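Open day at Gralileck, the data hall in Trellham

I went to Trellham on a Monday because my supervisor gave me one of the two places our workshop received. I repair sewing machines and I had never stood near a robot before, so please read this as the notes of a visitor.

The tour began at nine in the morning. Kaede Kawaguchi, who leads the recording team, took us through a corridor with coats and boxes into the hall. She explained that they do not write a program for each movement. A person guides the arms through a task, everything is recorded, and each recording is called an episode. Later a model learns from the episodes. The day before our visit they had kept 347 episodes out of 437, and she said this was a normal day.

Much of the work that week was with towels. I had expected metal parts or boxes, but cloth is harder, she told us, because it has a different shape every time it is put down. The towel we saw first was a children's one, with a rabbit on it and the word RABBIT in big letters, and the fingers had to go to the edge near the corner, where the white hem is.
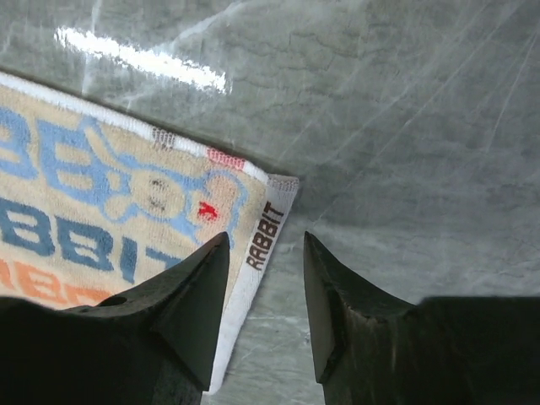 Hammad Yousafzai

What I noticed as a sewing person is the hem. It is flat and the rest of the cloth is thick and full of loops, so I asked if the fingers feel the difference. Kaede said no, the model has only the pictures and the positions of the joints. The small camera near the fingers is therefore very important for them. I found this interesting, as I would find such an edge with my thumb and my eyes closed.

After the coffee we were allowed to stand by one of the cells while an operator worked. He speaks very little during an episode - he told me later that he loses the rhythm. Between two tasks he rearranges the objects, so that the model does not learn only one layout.

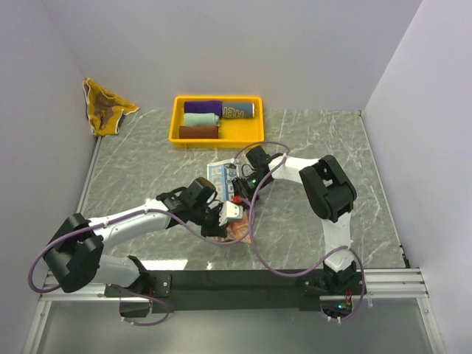
The room has a list on the wall with 101 tasks, and each one has a short sentence in plain English. Some sentences were corrected by hand. The operators may refuse a sentence if two people understand it differently, and then Rizvi, the small firm that writes the lists, must send a new one.

I was also permitted to try the controls. It was more tiring than I thought, especially in the wrists, and my episode was deleted at once, with a friendly face.

Lunch was soup and bread in the canteen. The bus to Koldale leaves at ten past two from the other side of the road, and the stop has no sign, so ask at the gate.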